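Notebook, visitor day at Zorora, December

Up at 6 to load the van and we still got to Zorora later than I wanted. Writing this the same evening while I can still read my own scribbles. We had two slots, one before lunch for the Erkoreck people and one after for whoever walked in, and both were laundry. I'd pushed for laundry back in the planning meeting (everybody understands a shirt, you don't need to explain success criteria to anyone) and I'm still glad I did, even with everything below.

Setup notes first. Vuresis is on the new firmware as of last night. Grip force limit set to 40 percent on both sides, arm speed well under what we run at home. I left the logging on for all of it, so there's a fat file on the Wan drive, folder "visitors". Please don't tidy that folder until I've been through it!

The part I like best in the whole routine is the lift, where both hands go up with the cloth held between them. People got their phones out for that every single time.

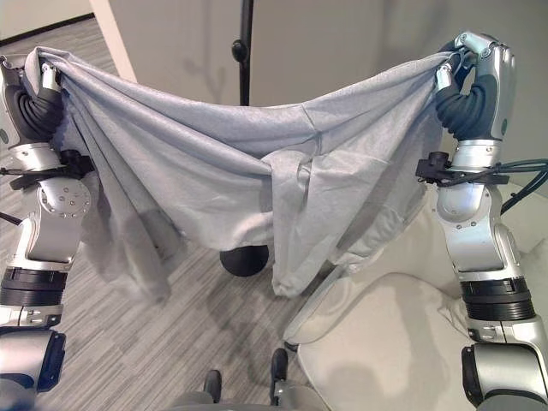 Two-handed hold at the top corners. Look at the sag along the top edge, I want that tighter.

The sag matters more than it seems to. When the top edge hangs in a curve, the corner finder gets confused by the folds lower down and picks a wrinkle instead of a hem. I tried pulling the hands farther apart by hand-editing the waypoint between slots, and I think it helped, but I changed the lighting too (dumb) so I can't say which one did it. Redo at home, one change at a time.

Then the laying-down part, with the arms reaching out over the big white cushion. I was nervous about a soft surface because all our practice was on the bench, and pressing into padding makes the contact threshold act weird. I bumped the wait after contact to 200 ms and left it there for the afternoon. Somebody's kid asked if it could do socks. Fair question, and I said ask me next year.
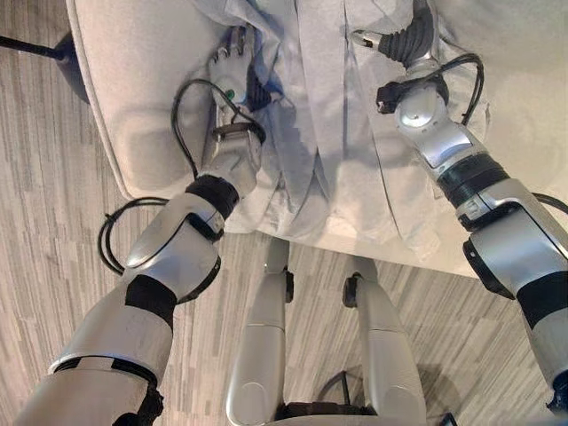 Stuff to fix before the next one

- Cable slack. There's a loop hanging off the left forearm that I don't love near fabric. Shorter run or a sleeve.
- Bring 4 spare garments, all light AND dark. The dark one is hard on the wrist camera and we need way more footage of it.
- Recheck the wrist exposure. I had it at 2000 microseconds and anything that moves gets smeary.
- Print the sign bigger.

On the wrist camera: I pulled a few stills over dinner to see how bad the blur is.

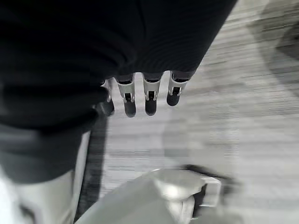

Wrist view, dark fabric over the hand. Fingertips readable, our own gripper in front is mush.

The ribbing on the black cloth comes through better than I feared, so there's texture for the tracker to hold on to. Going to try half the exposure with the extra lamp and compare against this one. Also need to email Erkoreck back about their question on glove sizes, I promised them an answer and then wandered off to find coffee.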